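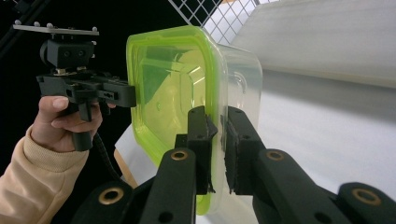 # The Great Container Sort-Out

Okay, so I finally did it. After months of things falling on my feet every time I opened the corner cupboard, I pulled out every food container we own and went through the whole lot in one afternoon. This page is mostly for my sister-in-law Filipa Salgado, who asked how it went and who (sorry, Filipa) is getting some of them in the mail whether she likes it or not.

The one I like best is the clear one with the lime-green rim. I love that green! It throws a yellowy glow through the plastic when you hold it up on its side, and I can spot it from across the kitchen, so it gets to live at the front.

## What stayed

Anything clear stayed, pretty much. I want to know what my leftovers are without having to open three boxes of mystery rice. The green-rimmed one has a stepped shape molded into it and it's gone a bit frosty-looking at one end, but I don't care about that as long as it holds soup. Rounded corners get extra points from me too – square ones are a pain to scrape the last of the mashed potatoes out of.

I also kept 2 old Endo tubs that came from my mother's kitchen. They're ugly and they're staying, end of discussion.

## What went

All the takeout tubs, all the ones stained orange from spaghetti sauce, and a huge cake carrier I've used exactly once (April, my neighbor's retirement, and the cake slid). Also 6 lids that didn't belong to anything in this house. I tried every one of them on every box, which took longer than the rest of the job put together, and I have no idea where they came from. One says Yorath on it and I've never bought a Yorath anything!

## The cupboard now

Boxes nest on the bottom shelf, biggest at the back. Lids stand upright in an old Memeck letter rack that I'd been meaning to throw out for years (it's perfect, try it). Baking stuff moved up one shelf, and the blender went next to the toaster, where my husband keeps bumping into it with the kettle. We're working on that.

I did think about buying a matching set. There's one at Clekgate for 110 dollars, and I stood there in the aisle with it in my arms for a good long while before putting it back. Maybe if it goes on sale.

Next up is the drawer under the oven, which has seven baking sheets in it and only two I'd let anybody see. If you want a muffin pan, leave me a comment before the weekend and I'll put your name on it.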